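The Palomino Cure

Wálter Arboleda did not believe in the water, and he said so to the man selling it.

"Seventy for one bottle," he said. "What's in it?"

"Water," said Yhon Urrego. "From the spring at Grarholm. It's the spring that matters."

"I grew up six miles from Grarholm. Cows stand in that spring."

Yhon smiled as if cows were part of the treatment. He had set up outside the Palomino, the old movie house, with a folding table and a sign that said 400 PEOPLE HELPED. Wálter wanted to know who had done the adding. He also wanted to know what helped meant, and whether any of the 400 had a phone number.

"You ask a lot for a man with a bad knee," Yhon said.

Wálter had not mentioned his knee. He thought about that on the walk home, and decided that a man who limps up to a table has mentioned it.
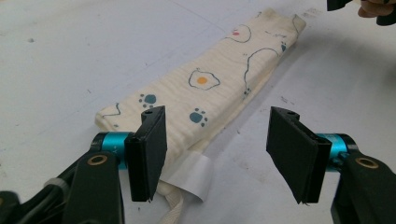 His sister had bought three bottles by Wednesday. She kept them in the refrigerator door next to the mustard and drank from a shot glass before breakfast. Her headaches were gone, she told him.

"You also quit working nights," Wálter said.

"That was in March."

"And when did the headaches stop?"

She put the mustard back harder than she needed to. "You did this with Dad and the priest, too," she said, and he had no answer ready for that one.

He went back to the Palomino after supper. The table was folded against the wall and Yhon was sitting on a crate, rubbing his own knee with both hands. One of the bottles stood open by his shoe – half empty.

"Does it work?" Wálter asked.

"Some days."

"Which days?"

Yhon thought it over for longer than a salesman should. Then he moved down to make room on the crate, and Wálter, who still didn't believe a word of it, sat.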